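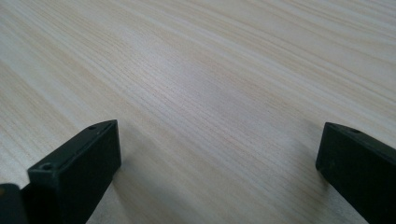 Why does the perception check come before the stop test, a commenter asked under the last revision, when a bad stop can hurt someone and a bad mask only costs you an episode? Fair. Moved it. Stop test is now section 1, everything else slides down one.

Drokier gripper stack – pre-run software checklist, Osholm bench
Rev. March. Fill in before first run of the shift and again after any restart of the control node.

1. Stop and limits
1.1 Software stop from the operator screen – OK. Tried twice, once idle, once mid-close.
1.2 Stop from second terminal – OK
1.3 Watchdog trips when command stream is cut – OK. Timeout set to 400 ms in the config, log agrees.
1.4 Close force limit loaded from file, not from default – FAIL first time, OK after reload.
Comment: default gets picked up silently if the file path has a trailing space. Same thing bit us in January. Needs a hard error at startup. Ticket open, no owner.
1.5 Max closing speed capped at 20 percent for bench work – OK

2. Perception
2.1 Camera stream up, timestamps increasing – OK
2.2 Finger mask current for the fingers fitted – OK
2.3 Background run with no object, detector should return nothing – FAIL
Comment: 83 false hits in one run on the pale table, nearly all on wood grain and the bright patch in the middle. Raised the confidence threshold to 67 percent and they went away. Do not leave it there for real objects, it will miss thin stuff. Put it back.
2.4 Shadows next to the fingers not reported as objects – OK at the raised threshold, not rechecked at the normal one. Somebody please recheck.
2.5 Exposure locked – OK. Was on auto when I sat down.

3. Calibration
3.1 Camera to finger transform loaded, date matches the last calibration – OK
3.2 Open width reads the same in Drokier and in the log – OK
3.3 Zero taken with fingers fully closed – OK
Comment: do the zero after the restart, not before. Restart wipes it and the screen still shows a green tick. Yes it's a known bug. 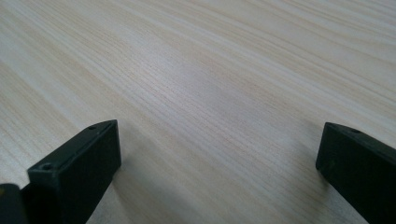
Also the zero button has no confirm step, so if you hit it with the fingers open you get a nonsense width and every grasp after that is off. Check 3.2 again if you touched it. Ten seconds.

4. Planning
4.1 Fernandes planner version matches the one on the bench sheet – OK
4.2 Table plane in the collision model – OK
4.3 Planner refuses a target below the table plane – OK, refused with the right message
4.4 Planner refuses when the perception feed is stale – NOT DONE
Comment: ran out of time. Means no unattended runs until it's tested. I set the flag to attended only – leave it.

5. Logging and tooling
5.1 Rikolero recording starts before first motion – OK
5.2 Free disk space checked – OK
5.3 Config snapshot saved with the run – FAIL
Comment: snapshot saved but it's the old config, taken before the 1.4 reload. So the log says default force limit and the bench was really runing the file one. Take the snapshot by hand until Rikolero hooks the reload event.
5.4 Clocks in sync between control and logging machines – OK

Result: attended runs only, reduced speed.

Still open: 1.4 hard error, 2.4 recheck, 4.4 stale feed test, 5.3 snapshot order.

If you change a threshold write the old value in the commnet line. Last sheet had three changes and no old values, took me most of a morning to put them back.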